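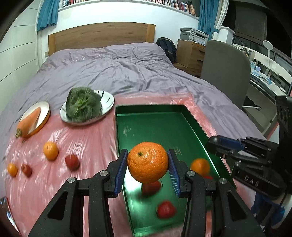

Left gripper with the blue pads on, holding the big tangerine over the tray

lejla_k
Posted 29 Jun 2022

Right, pads. I've got the pair of hand-held grippers set up on the bed again (only flat surface big enough in this flat!) and I'm trying to settle on a proper routine for looking after the blue ribbed pads before I do a long run. Tangerines are fine, dimply peel, loads to bite on. Apples are where I get slip. At the moment I wipe the pads with a damp cloth every 75 picks and check the four screws on top while I'm at it. Is that too much or not enough? The Clerik sheet that came with my spare pads just says "clean regularly", thanks very much.

rumia_bench
75 is plenty. I go 190 between wipes and only stop sooner for anything with juice on it. What are you wiping with? If it's washing-up liquid, rinse it off, it leaves a film and then your apples shoot out like soap.

lejla_k
Er. Washing-up liquid, yes. Not much rinsing either.

Teodora Krasniqi
There's your slip then! But I don't agree with 190, sorry rumia. Shop apples are waxed and the wax builds up in the bottom of the ribs where you can't see it. I do every 19 with apples and use an old soft toothbrush along the grooves, plain warm water, then let them dry properly before they go back on. Takes a minute.

rumia_bench
Every 19 and you'll spend more time brushing than picking. Wash the apples first and the problem goes away.

Teodora Krasniqi
Most of it goes away. Not all - I've tried.

promico_pete
Can I butt in about the screws. Checking them is good, tightening them every time isn't. They go into plastic. I chewed up one side of mine doing a little nip each session and had to order a new housing from Vukčević, 14 days waiting for it. Put a dot of paint pen across each head and the plastic, and leave them alone unless the line has moved.

lejla_k
Oh I like the paint pen idea, doing that tonight. Went back and rinsed both sets of pads, then had a go at lining up on a red apple with the fingers open either side. I'm trying to come straight down so both pads touch together, because I think I've been dragging one side first and that can't help the ribs. 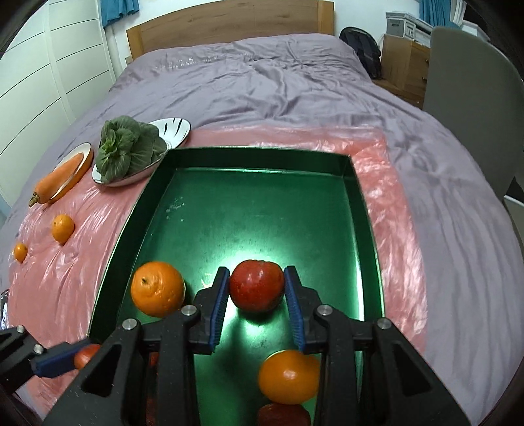
Re: Pads, wiping and screws (page 2)

rumia_bench
Lining up looks fine to me. I'd go a bit lower before closing though, get the pads on the widest part of the apple. Pinch above that and it'll squirt downwards however clean they are.

Teodora Krasniqi
Agree with rumia for once. Also swap your left and right pads over now and then if one wears quicker. I write the date on the back of mine.

lejla_k
Will try lower. I'll settle on a brush every 19 for apples and leave it at 75 for the citrus, and see what the pads look like by September. Does anyone know if the Clerik spares come in a softer version?

promico_pete
They did when I last ordered. Softer grips better but mine tore at the tips, so get two sets.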